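Breltberg sets out equipment plan for shared robot handling benches

Tutia, 16 December 2023

Breltberg has today published its purchasing plan for small robot arms, grippers and wrist cameras at its Tutia training centre. The plan covers the next two financial years and replaces the yearly bidding round, under which each workshop applied for its own equipment.

Under the new arrangement, 200 bench hours a month will be open to local firms that are thinking of buying an arm of their own. Firms will be able to bring their own goods, trays and packaging to the centre and try them before placing an order. Bench time will be charged at £296 a day, with set-up and a member of staff included.

The plan follows a review, finished in October, of what the centre had spent on handling equipment and how often it had been used. The review found that the price of the arm was usually well understood at the time of purchase. Spare fingers, mounting plates, cables, replacement cameras and staff training were often left out of the first request and had to be paid for later from general funds.

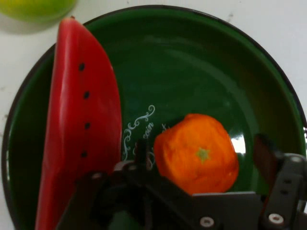
Each request will in future be made on a single form which sets the purchase price beside the cost of running the equipment for its whole working life. A standard bench kit of gripper, wrist camera and fixings has been priced at £1,790. A yearly allowance of £299 for wear and small repairs will be held against every kit, and any part of it left unspent will be carried forward.

Akihiko Koyama, head of equipment planning at Breltberg, said: "Our workshops have been good at choosing machines and less good at budgeting for them. A gripper finger is a small item, but a bench without one stands idle until the order comes through. We want that money set aside on the first day."

He added: "Handling work is hard to judge from a catalogue. Objects differ in shape and finish, and a shiny surface can give a camera trouble. We would like firms to find that out on our benches before they sign for anything."

The first benches will be supplied by Shibata, with fixings and spare parts from Pason. Both suppliers have agreed to hold their prices for the first year of the plan. Orders for the second year will be placed once the centre has looked at bench use and repair costs.

Workshops with requests already approved under the old system are not affected and need not apply again. Requests still waiting for a decision should be moved to the new form, which is available from the equipment planning office.

Firms wishing to book bench time may write to the same office, giving a short account of the goods to be handled and the number of staff who will attend.

ENDS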